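Staff writer, entertainment news desk
Posted in November
By the Nunico recruitment team

Nunico is looking for a staff writer to join the entertainment desk at its Bukbridge office. The desk covers film, television and music for our daily news pages, and the post is full time and permanent.

You will write short news stories through the day and one longer piece a week. The short stories are mostly casting news, release dates, festival line-ups and box office results. The longer piece can be an interview, a set visit or a look back at an older film or series, agreed with the desk editor in advance.

There are two shifts, worked in turn. The early shift starts at 6am and the late one finishes at 11pm. During awards season, staff writers also take a share of the overnight live coverage, and the hours are given back as leave.

The desk has 3 other writers, an editor and a picture researcher. We share the second floor at Hastis House with the features and technology teams. 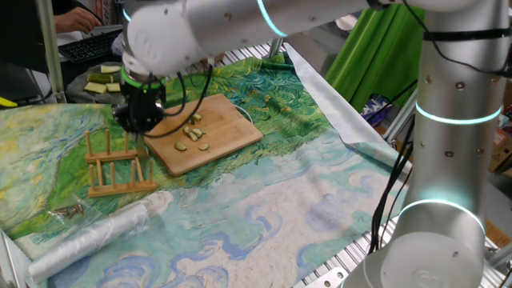
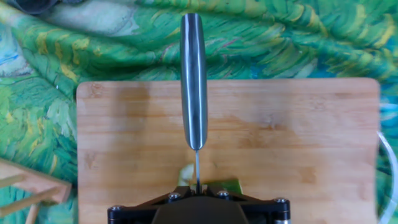
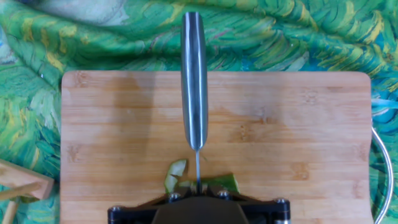
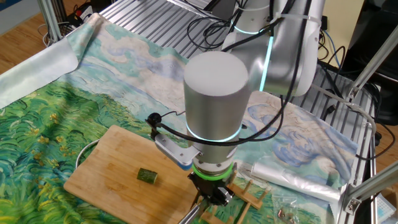
We would like you to have at least 2 years' experience on a news desk, in print or online. It need not have been in entertainment. You should be able to write a clean 300-word story quickly, check it against more than one source and give it a headline that matches what it says. A working knowledge of media law is needed, particularly libel and privacy. Shorthand is useful but we do not ask for it.

You will also be expected to deal with agents and publicists by phone, and to handle reports of deaths and accidents with care. We do not publish the name of anyone who has died until it has been confirmed by the family, the police or a representative.

Stories are filed through Kwok, our in-house publishing system. Training is given in the first week, along with a tour of the building and time with the subeditors.

Working from home is possible for part of the week once you have passed probation. There is a staff canteen and parking for bicycles. Car parking at Hastis House is limited and goes to those on the late shift first.

To apply, send a CV, three published stories and a covering letter to the recruitment team at the Bukbridge office, quoting reference 894. Please also include a news story of your own on any film or programme now showing. Shortlisted applicants will be asked to sit a writing test lasting 50 minutes, followed by an interview with the desk editor.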